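Plostanura
Home > Bench equipment > Two-arm stations > Drulta

Drulta Two-Arm Bench Station
Catalog no. 1446
Availability: made to order, next build slot February

The Drulta is a tabletop station for handling small household and retail items with two arms. It ships with the arms, base plates, front rail, table, enclosure walls, cabling and cameras. You supply the computer and the objects.

It is sold mainly to labs and small development teams that need to record or replay tasks such as sorting, opening, closing and putting things away. It is not rated for production lines, and the arms should not be used to lift anything you would need two hands for yourself.

Cameras

Each arm carries a small camera at the wrist, pointed at the working area between the fingers. A fixed camera covers the whole table. The wrist view is the one most customers end up using for close work, where the arms themselves can block the fixed camera.

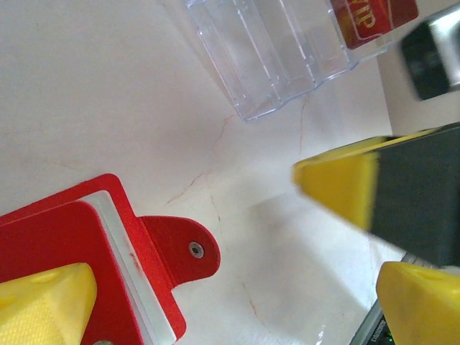 Wrist view with a clear container, red VIP label and red plastic object on the table.

Glossy packaging and clear plastic are hard for any camera. Lighting on the station is even and comes on with the main switch, but you will still get reflections along molded edges. If your task depends on clear objects, run a few of your own items before settling on a camera position. The wrist bracket can be tilted and locked with one screw. Make a note of the angle, as the setup file has to match it.

Fingers and pads

The grippers take slide-on finger pads. Yellow is the standard color. The pads wear at the tips first, and we suggest looking them over every 200 hours of running. A spare pair is in the box and more can be ordered by the set.

Thin-walled organizers, trays and racks can be worked with the standard pads at low grip force. Start at setting 2 and go up only if the item slips.
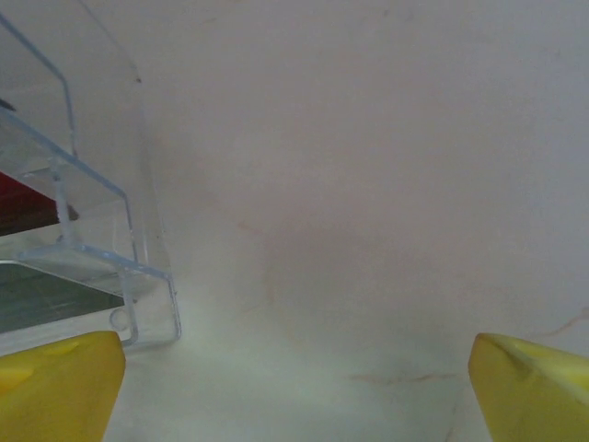 Grip force is set separately for each arm, so one can steady an item while the other does the pulling or pressing. The setting is saved with the task and loads again when you open it. There is no automatic limit for fragile items, so check the number before you press run on a task someone else recorded.

Table and walls

The tabletop is white with a faint vein pattern and wipes down with a damp cloth. Do not use solvent on it. The walls can be ordered plain or with printed panels. The leaf and circle print on blue is a stock pattern and costs the same as plain. Panels are held between metal corner posts and can be changed without taking the arms off.

Both base plates bolt to the aluminum rail along the front edge. To change the distance between the arms, loosen the bolts on one plate, move it, tighten, and run the calibration again. Allow 6 minutes for calibration with both arms clear of the table. Leave enough slack in the cables at the joints for the full reach of each arm.
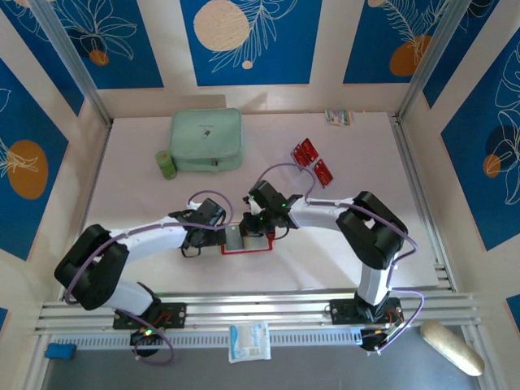
What is in the box

Two arms with grippers
Two base plates and front rail
Wrist cameras and one fixed camera
Tabletop, corner posts and wall panels
Cable set
One spare pair of finger pads
Printed setup guide

Setup and support

Two people can put the station together in an afternoon. The table needs to be in place before the rail goes on. Onyekachi Ibrahim handles installation questions and can go through calibration with you by video call. For quotes, panel orders and lead times, write to Vittoria Rinaldi in sales. Please include your catalog number and shipping address.

Related items
Finger pads, yellow, set
Wall panels, plain
Cluvumico storage cart for bench stations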